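Blog > Around the House > Paper and Tape

8 min read

Covering a table with kraft paper

I went through another roll of brown paper in May, so I figured I'd write down how I do this. Two people asked after the last post and I gave them both half an answer.

The roll I buy is the Pestura one, plain brown kraft. I used to get the Ekström paper. It was heavier and took marker better, but it came folded in a packet and the folds never came out. I tried ironing it once on low with a dish towel over it. It helped a little and then I scorched a corner. Folded paper is fine if you don't care about the lines. A cup will sit on a crease without any trouble. A marble will not.

Wipe the table first and let it dry. Lay the paper with some overhang and tape the corners underneath. Pull it snug but don't stretch it, or it tears at the tape as soon as somebody leans on it.

Then the grid. I use blue painter's tape because it comes off again and you can see it from across the room. Masking tape is close to the color of the paper and disappears under a lamp. Run the long lines first, all the way across, and then do the verticals. I've measured it with a yardstick and I've done it by eye. By eye is quicker. The cells end up different sizes, and for sorting or for keeping place settings apart I haven't found that it matters.

If you run out of tape halfway down a line, start the new piece on top of the old one. I forget this all the time and get a step in the line. You can peel it up and redo it if you do it right away. After a day it takes some of the brown with it.

Plates go inside the cells, one to a cell. I like the flat white paper ones for beads, buttons, cut fruit, whatever is being handed around. They weigh nothing, so put something in them before you open a window.

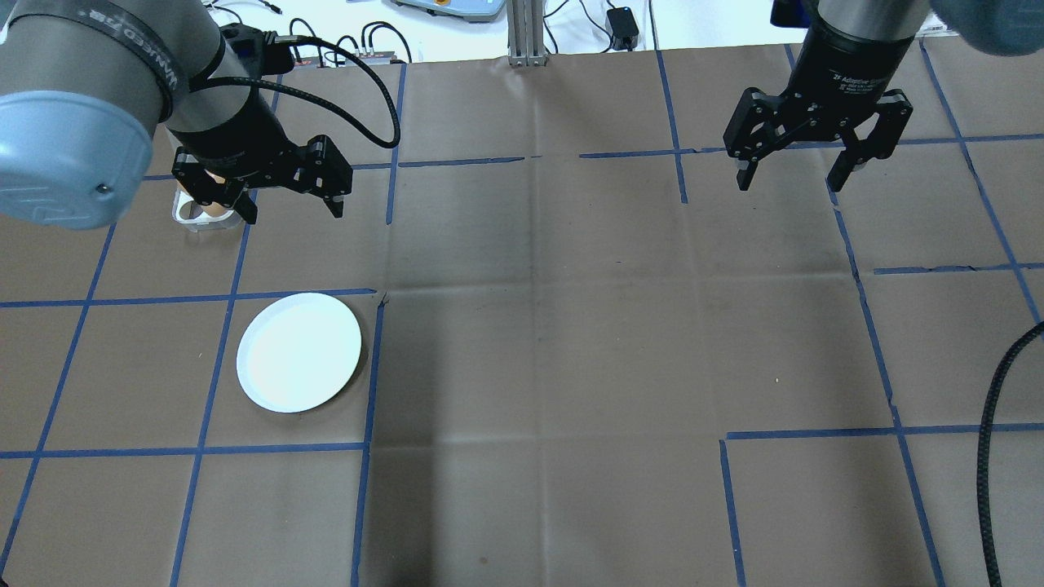 Plate in its square, tape a little off on the right side.

Gunnel Åberg wrote to say she skips the paper and tapes straight onto the tabletop. I would do that on laminate. I wouldn't on our table, which has an oil finish that lifts if you look at it wrong.

When it's done, peel the tape before you take up the paper and the paper can go in recycling. Clean pieces I save for wrapping.

694 shares
8 comments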